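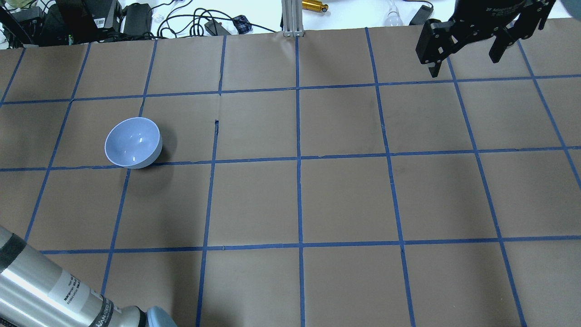 Rudholm Brown Kraft Paper, Wide Roll
Item 2202
Made by Harju. Sold in the Boltow packing and surface range.

Width: 1000 mm
Color: natural brown, no print
Finish: machine glazed on one side, plain on the other
Core: cardboard, open at both ends
Sold as: carton of 2 rolls
Fits dispenser: item 1589 (sold separately)
Ships from: Wultstead

Overview

Rudholm kraft is a general-purpose brown paper for wrapping, filling gaps in cartons, layering between stacked goods and covering benches. It is made from unbleached pulp and carries no wax, plastic film or adhesive. The sheet is stiff enough to hold a crease and will lie flat on a table after a short rest. Paper from the last turns near the core keeps more curl and is best used for void fill.

The glazed side is smoother and slides more easily against packed goods. The plain side has more grip and takes pencil, marker and rubber stamp ink well. The glazed side faces out on the roll. Marker ink on the glazed side needs a longer drying time and may smear if stacked early.

Use as wrapping

Cut the sheet so that the long edges overlap by a hand's width. For plates, bowls and other fired goods, wrap each piece by itself and fill the carton so that nothing shifts when it is tilted. Kraft paper spreads pressure and prevents scuffing but has little cushion of its own. Fragile goods need a padded layer between the paper and the carton wall.

Bare polished metal should not be left in direct contact with kraft for long storage. Use a treated paper from the metal parts section of the catalog.

Use as a bench cover

Pull the paper across the bench, square it to the front edge and fix it at the corners first. Low-tack masking tape holds well on both sides of the sheet. Packing tape also holds but will lift the top fibers when removed. Where a bench is wider than the roll, overlap the sheets with the upper sheet toward the operator, so that a hand or a sleeve does not catch the seam.

The paper absorbs small drips of oil, glue and water-based paint. It is not a liquid barrier. Standing liquid will pass through and the sheet will cockle. Replace the cover once this happens; it does not return to flat. For wet work, choose a film-backed paper.

Cutting

Scissors, a straight knife or the serrated bar on dispenser 1589 all give a usable edge. Tearing across the width without a bar gives a ragged edge, as the grain runs along the length of the roll. Tears along the length are fairly straight.

Dispenser 1589

The dispenser is a steel frame with a removable rod and a spring-loaded cutting bar. It can stand on a bench or be screwed to the underside. Fixings for wood are included; fixings for steel benches are not. The roll is loaded with the free end coming off the bottom. If the paper drags, check that the rod is seated in both slots and that the core has not been crushed in handling. Replacement bars are listed under the dispenser.

Storage

Keep rolls in the carton, upright, in a dry room and away from direct sun. Rolls stored on their side for a long time may go oval and will then feed unevenly. Paper moved in from a cold store should be left closed in its carton overnight before use. Shade varies a little from batch to batch. Customers who need one shade for a full job should order all cartons together and say so in the order notes.

Food contact

This grade is not rated for direct contact with food. See the food wrap section for rated papers.

Disposal

Clean paper can go with mixed paper and cardboard. Remove tape where practical. Paper soaked with oil, paint or solvent must be handled under the site's own waste rules. The core is recyclable.

Ordering

Single rolls are not available under this item number. Cartons are not split. Narrower widths are cut to order from the same stock, which adds to the lead time, and cut rolls cannot be returned. Damage to a carton should be noted on the delivery slip before signing.

Related items
Dispenser 1589, bench or under-bench
Film-backed bench paper
Treated paper for metal parts
Low-tack masking tape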